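Subject: Re: [peltis-table] Plates for the January supper - how many and what kind?
From: Paraschiva Lazăr
To: peltis-table list

Hi all,

Sorry for the slow answer, I've been up to my elbows in boxes. I'm quoting the whole first part of the earlier message so people who joined since can follow along.

> Can somebody tell me where we stand on dishes for the January supper?
> Last year we ran out of dinner plates before the second seating and
> half of table six ate off saucers. I have a cousin who can get us paper
> ones at cost. Also, do we still own the big serving platters, or did
> they go to the church sale? I'd like to do the roast squash again and
> there's no point if it has to come out in six little bowls.
>
> And one more thing, can we please talk about the fish course. I know
> people have feelings.

Okay! Plates first, then platters, then fish, and I'll try to keep my feelings about the fish to one paragraph.

We own 110 dinner plates. I know this because I sat on the floor of the hall closet and counted them, twice, with a flashlight in my teeth the second time. They're the heavy cream ones with the green line, plus a stack of the plain ones that came from the Trarniritz bakery when it closed its lunch room. A few have chips on the rim and I set those aside in a box marked NOT FOR PEOPLE (plant pots, cat dishes, take what you want). The number above is only the good ones. So unless we let in a lot more guests than last year we're fine, and what went wrong last time was that the dirty ones sat in the tub while everyone stood around talking. I was one of the people talking. I'd vote no on paper. The gravy goes right through it, and the squash is worse.

Now platters. Most of them did go to the sale, I'm sorry to say, and I think the good blue one went for next to nothing. We still have two steel trays and the long white fish dish with the glued handle. I've been looking for something oval, wide enough to carry a whole squash cut in wedges, with enough of an edge that the butter stays put on the walk from the kitchen. And I'd love a color! Everything we own is cream or steel and by the middle of January I'm starved for anything that isn't gray. Something in this line is what I've got in my head:
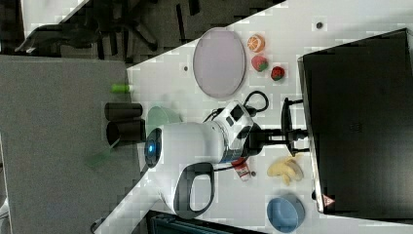 The big oval in pale lavender, my vote for the squash.

I can already hear somebody saying purple with orange squash is too much. Try it at home before you write to me. I put roast carrots on a lilac pillowcase (clean, before you ask) and stood back and it looked wonderful, and my husband ate the carrots off it, so that's two opinions. The other way to go is plain white, and then we lean on the food for color and put herbs around the outside, and I won't sulk if that's what people want.

The shop in Skirneo has ovals in a bin at the back, all different, and they'll hold things for a while if you call in the morning. I'd like to get three. We have money left from the fall raffle and I'm told I can spend 40 of it without asking anybody, so this is me not asking. If you have an oval one at home you never use, please say so before I drive over there.

Fish. Here goes. I think we should drop the jellied carp. I said it. I grew up on it, my grandmother made it with bay and far too much pepper and I'd give a lot to eat hers again, but ours comes out cloudy every year and it travels back to the kitchen with one spoon mark in it. Chong's (the fish counter, not the shoe place) will sell us smoked trout by the side, already boned. You lay it out, you put lemon and horseradish next to it, you're done in the time it takes to find the forks. If someone wants to make the carp as well, for love, I'll clear a spot for it on the end table and I will eat some.

For dessert I want fruit, cut and set out where people can just reach for it. Oranges are good then and they're cheap. Last year we peeled them and they went dry and sad by the speeches. If you cut them straight across the middle, leave the skin on and wait till the soup plates come in, they're still shiny when you need them, and they look like so much more than they are. Strawberries I'd skip in winter, they taste of water, but the kids ask every year, so maybe one bowl. Same sort of thing as far as color goes: 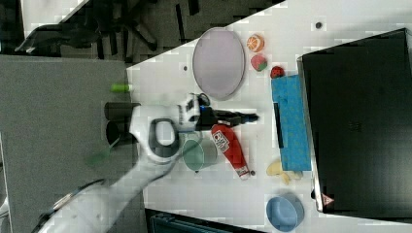 Lavender oval, half an orange, a bit of strawberry pink. Toy fruit, but you get the idea.

What I still need from people:

Somebody tall to get the coffee urn down. It's behind the folding screens.

The key to the side door. The code for the front is still 3269 but the side one sticks and needs an actual key, and I gave mine to whoever did the chairs.

Two people on dishes between the seatings, and I mean standing at the sink from the minute the first table gets up. I'll be one of them. I'll even be quiet.

Bread. The usual order is 6 of the big round loaves and I'd like to add some of the seeded ones, if the baker will do them that early.

I'm at the hall most evenings after seven, knock hard, the radio's on.

Paraschiva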